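3. Cadre normatif et règles de conduite des essais

Le projet porte sur un bras manipulateur employé dans une cuisine d'essai. L'analyse des risques suit la démarche de la norme ISO 12100 : limites de la machine, phénomènes dangereux, estimation, réduction. L'ISO 10218 a servi de référence pour le robot, l'ISO/TS 15066 pour les contacts avec l'opérateur. Le tableau établi par Zoia Mykhailiuk recense neuf situations dangereuses, dont trois liées à la présence d'eau.

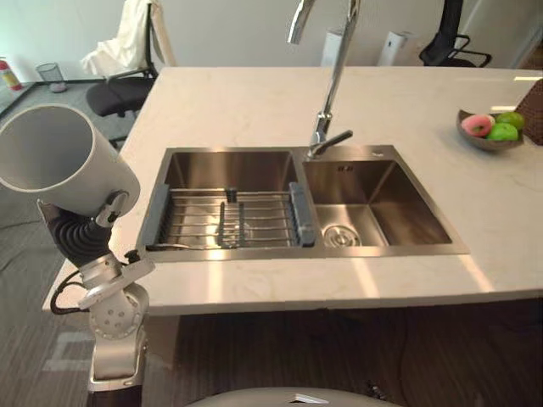

Les règles retenues sont les suivantes. La vitesse est réduite dès qu'une personne se trouve à portée du bras. Aucun essai ne débute sans vérification de l'arrêt d'urgence, consignée avec la date et les initiales de l'opérateur. Le robinet reste fermé tant que les moteurs sont sous tension. Tout changement de préhenseur impose une nouvelle déclaration de la masse et du centre de gravité dans le contrôleur.

Tymofii Tkachenko a relu les 139 fiches d'essai remplies depuis février. Les écarts concernent surtout la déclaration de masse, parfois reportée après le premier mouvement. La fiche a été modifiée : ce champ précède désormais la mise sous tension. Le calcul des distances de séparation figure en annexe B.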